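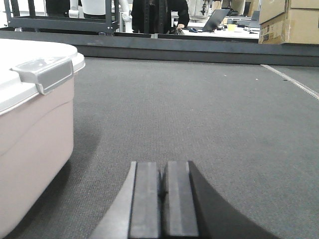

Against the clean thousand

Most arguments about example gathering for learned manipulation are arguments about quantity. A group announces how many episodes it has, another group announces more, and the reader is left to assume that the second policy is better. I think the more useful figure is the number of distinct starting states, and I think it should be printed first.

Our own set for the container task stands at 1,551 episodes. The task is dull: approach a lidded plastic box on the floor, open a latch, close it again, withdraw. On paper the set is large for one task. When we sorted it by starting pose, box type and lighting, a great many episodes fell into the same few groups. The operators at Pitville had found a comfortable starting position early on and had gone back to it whenever the protocol left them free to choose. That is what skilled people do, and the protocol should have expected it.

The policy trained on that set did well from the comfortable position and poorly from a hand's width to the left of it. Adding more of the same examples moved the first result slightly and the second hardly at all. We then collected some 200 further episodes under a forced schedule, in which the box position, the approach angle and the state of the latch were drawn at random before each attempt and the operator had no say. Those episodes were slower to gather and ugly to watch. They did more for the policy than any earlier batch.

There is a standing objection to this, put to us by the Firkden team in March, and it deserves a proper reply. Their view is that forced variety lowers the quality of the demonstrations. An operator working from an awkward pose hesitates, corrects and sometimes fails, and a system that learns by copying will copy the hesitation. This is true. We see pauses in the trained behaviour that can be traced to pauses in the examples. But a pause can be trimmed or weighted down after the fact, whereas a starting state that was never visited cannot be put back by any amount of processing. Of the two faults I would take the one that can be repaired.

I would go further and keep the failed attempts. Common practice is to delete an episode if the latch does not open. Haddad, the annotation tool we use, makes deletion a single keystroke and marking a failure a matter of 7 fields, and the balance of our archive reflects that. A missed grasp followed by a second approach is the only place in the set where recovery is shown at all. If every such episode is thrown away, the policy has no material on what to do after a miss, and its behaviour there will be whatever the network happens to produce. The failures need labels, and labels cost time. That cost belongs in the collection budget from the beginning.

Backgrounds are a smaller matter but a related one. The wrist camera takes in a good deal besides the box: floor, furniture, people at desks. One school of thought wants this screened off with plain panels. We tried it for two weeks. The examples looked tidy, and the resulting policy was thrown off by an office chair. I would leave the room as it is and move the collection area often. The Wevia protocol, which we have since adopted in part, asks for a new position in the room at the start of each session, and I have no complaint about it except that it says nothing about lighting. Ours now requires morning and late afternoon sessions in equal share.

What I am asking for in published work is modest. State the number of distinct starting states and how they were chosen. State whether failed attempts were kept, and by what rule. State who was free to choose the starting pose – the operator, a script, or a mixture of the two. The total episode count can follow in brackets.

The usual reply is that starting states are hard to count because they are continuous. So they are. Pick a bin size, write it down, and count the bins. A reader who dislikes the bin size can ask for the poses and do the sum again.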